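Wevel Touchline Bench Shelter, four-seat

I've been selling kit to grassroots clubs from our unit in Flillbridge for long enough to know what gets moaned about most on a Sunday morning, and it's the dugout. So I'm really pleased to have the Wevel in stock at last! It's a freestanding shelter that seats four adults (five if they're under-elevens and they like each other), and two people can wheel it out of the container and have it pitchside before the nets are up.

The frame is aluminium and the panels are clear, so your subs can see the corner flag and parents behind can see most of the game. I had one up on our own ground all winter, facing straight into the wind, and apart from a squeaky wheel that I cured with a bit of grease it's been no trouble.

Price is £1,343 including VAT. Delivery is free to most of the mainland, ring me for the islands. If you want a pair for home and away I can usually do something on the second one, just ask.

The bench is moulded plastic with a slight slope so rain runs off the back, and there's a shelf underneath for bottles and the first aid bag. It's 2 metres wide. Do measure your gate first, please, I've had one come back already.

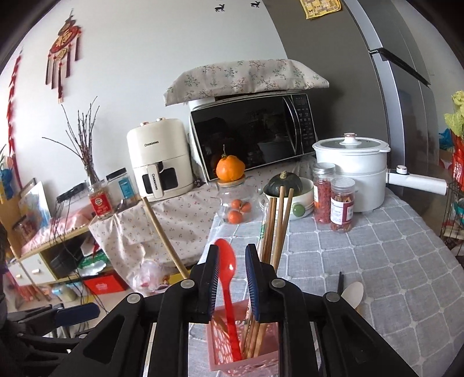
Red spoon and chopsticks, table

We also do the Navmont, which is the bigger brother with six seats and a fixed base. Lovely thing, but it needs a concrete pad and you won't be moving it once it's in. If you share your pitch with a cricket side, go for the Wevel. The Navmont is £3,000 and made to order, so allow a good few weeks.

Spares: I keep wheels, end caps and panel clips on the shelf. Replacement panels come from Wieser and take a little longer. They'll fit the older Wieser shelters too, if you've still got one of those with the green trim, but check the hole spacing, it changed at some point. It should be 800 mm centre to centre.

Club colours are available on the frame (red, royal blue, bottle green, black or plain silver). Amber is on the order form but I can't get it at the moment, sorry. Badges and sponsor names can go on the back panel, send me the artwork as a PDF and I'll send you a proof.

Ground anchors are included. Use them, even on a still day!

Orders in by Fri 21 April will go on the next van. Four left in silver, the rest are painted to order.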